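Skimix soft-finger gripper: five months in, one fault you should know about
Posted Friday, January 26, 2024

I bought the Skimix in August from Skutedero, paid $1133 plus shipping, and for most of that time I'd have told anybody to go get one. I still might! But there's a fault in it that cost me a lot of evenings, so this review is going to lean that way.
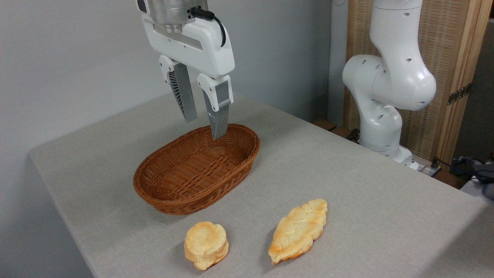
My test job is bread into a basket. It sounds silly until you try it. Rolls squash, crusts flake, and no two loaves are the same shape, so it's a nice cruel workout for any gripper that claims to be gentle. The Skimix fingers are the ribbed, flexy kind that wrap a little when they press on something, and on a round bun they're lovely. It picks up, carries over, lets go, hardly a crumb. Long pointed loaves are fussier (grab them across the middle or they swing) but I got there.

Now the bad part. Firmware 1865 has a hold bug. If the arm pauses mid-move for longer than 10 seconds with something in the fingers, the gripper decides it's idle and relaxes. No beep, no warning light, and the status page goes on saying "holding" the whole time. I found out when a loaf dropped next to the basket and rolled off the table, and I blamed my own code for a week before I thought to time it.

With bread, who cares. But I'd been planning to run glass jars next, and I had my hand under that thing more than once while it was paused – which is dumb, I know, and I've quit doing it. It also snaps back to full close when the move resumes, empty or not. Soft fingers, sure, but the knuckles up top are hard plastic and they pinch. Ask my thumb.

I wrote to Skutedero and got a polite answer telling me to check the cable. I checked the cable. Then I swapped the cable. Same thing. A reader of this page pointed me to the Rajput driver, a free replacement for the stock one, and that at least sends a keep-alive signal so the grip never times out. I ran 10 long pauses in a row with it and didn't lose a single roll. The snap-back is still there, though, and I don't think a driver can fix it.

For comparison, my old Skekosska two-finger is slower, louder and murders anything with a crust, but when it says it's holding, it's holding. I'd put that one on the jars.

So – buy it for light, soft stuff, load the Rajput driver before you do anything else, and hit the stop button before you reach in. If Skimix puts out new firmware I'll test it and add a note at the bottom of this page.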